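## 4. Folding and storing knits

Applies to: cable knits, ribbed cardigans, anything heavy. For tees and thin tops go back to section 3.

Before you start

- Clear the bed. Smooth the bedspread flat, lumps underneath end up as creases in the knit.
- Rings and bracelets off. Cable stitch snags on everything.
- Check it's bone dry at the cuffs and hem. Those dry last.

**CAUTION:** Never hang heavy knits, not even on the padded Flalgate hangers. Shoulders stretch and they don't come back.

### 4.1 The fold

1. Lay sweater face down, neck away from you.
2. Fold the left side in to the middle of the back. Lay the sleeve straight down over it.
3. Same on the right. Sleeves can overlap a little, fine.
4. Run your palms down it once. Don't press hard -- you'll flatten the cables.
5. Bring the hem up about a third of the way.
6. Fold again to the neck. Turn the whole thing over.

You want a compact bundle, more or less a rectangle, with a fat rounded fold on one edge. Cables should run straight from top to bottom. If they're twisted, open it and start from step 2.

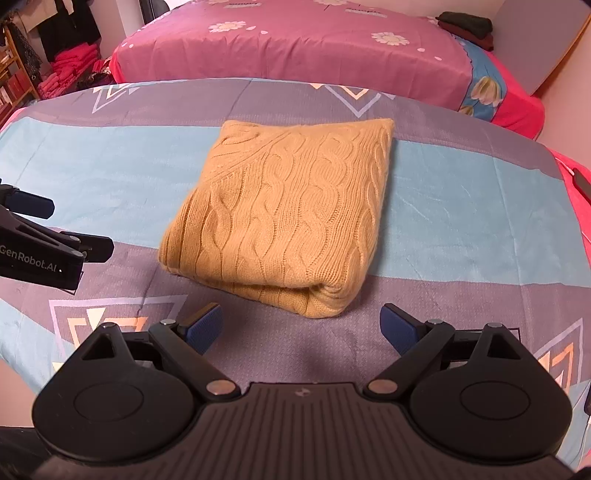 One soft corner is OK. Chunky knits won't give you four sharp ones and there's no point fighting with it. If the bundle pops open when you let go, the hem fold in step 5 was too short.

Note: Mercy Nyanda folds hers in half first, then thirds. Works too, just makes a longer bundle that wont fit the small Multden drawer.

### 4.2 Putting it away

1. Pick up from underneath with both hands. Not by the corners.
2. Rounded fold faces the front of the drawer.
3. Heaviest at the bottom. No more than 4 to a stack.
4. Tissue between light and dark colors, first season only.
5. Cedar block at the back, not touching the wool.

**CAUTION:** No vacuum bags for cable knits. Wael Mansour's came out flat as cardboard and took days to recover -- steam helped a bit.

### 4.3 Checking

Refold in September, before the cold weather. Change which side is up so teh same crease doesn't set. Shake out outside, look for holes along the ribbing, put back.

Pilling: use a comb, short strokes, one direction. Do it before folding. Zippers and buttons closed first, see 2.2.

Bulky turtlenecks: same steps, but fold the neck down over the back before step 2.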